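Questions I Get About Sourdough (and My Answers)

By Fikri Tambunan
Friday, September 14, 2018

I've been baking bread at home in Tromcombe for a good while now, and the same questions keep landing in my inbox. I've put the ones I hear most on one page so I can stop typing them out one at a time. If yours is missing, write to me anyway!

Do I need a special flour for the starter?

No. I began mine with plain whole wheat from the corner store and fed it white bread flour after that. Rye gets things going faster if you have it in the house, but I wouldn't make a trip for it. What you want is unbleached flour and a bit of patience.

My starter bubbled like mad on day 3 and then went flat. Did I kill it?

I doubt it. Mine did the same and I nearly threw it in the trash. The early bubbles come from bacteria that give up once things turn sour, and the yeast takes a few more days to get moving. Keep feeding it. Keep it somewhere warm, too – I put mine on top of the fridge.

How do you name a starter?

However you like! Mine is called Liem. My sister has a piece of it in Goltell and she calls hers Tuvo, and she swears Tuvo makes the better loaf. (I've eaten it. It's good. I'm not saying more than that.)

What's your everyday recipe?

I use 400 grams of bread flour, 280 grams of water, 80 grams of bubbly starter and 8 grams of salt. Mix it, leave it for half an hour, then give it three rounds of stretching and folding with a rest between each one. After that I let it rise until it looks puffy and jiggles when I nudge the bowl.

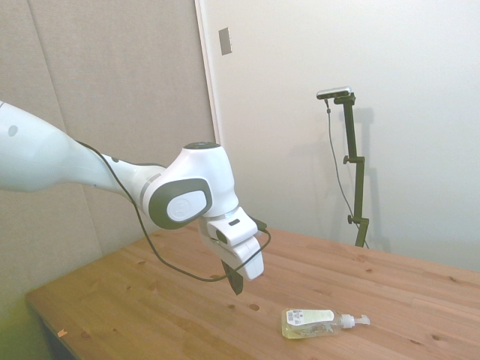 On a warm day that takes five hours. In December, with my kitchen the way it is, it can take most of the day, so please go by the dough and forget the clock. Then shape it, put it in a floured basket and leave it in the fridge overnight. I bake straight from cold, in a heavy pot with the lid on for the first half.

Why is my bread gummy in the middle?

Did you cut it hot? I know, I know. It smells wonderful and you've been waiting since yesterday. Give it a couple of hours on a rack. If it's still gummy after that, bake the next one a little longer than feels right, and go darker on the crust than you think you should.

Can I leave the starter when I go on vacation?

Yes – feed it, put it in the fridge and go have fun. I've left Liem for three weeks and come back to a gray puddle on top, and it was fine after a couple of feedings. Gray liquid can be stirred in or poured off. Pink or orange streaks are a different story, so throw that one out and start over.

Can I have some of yours?

If you're in Tromcombe, sure. Bring a clean jar with a lid.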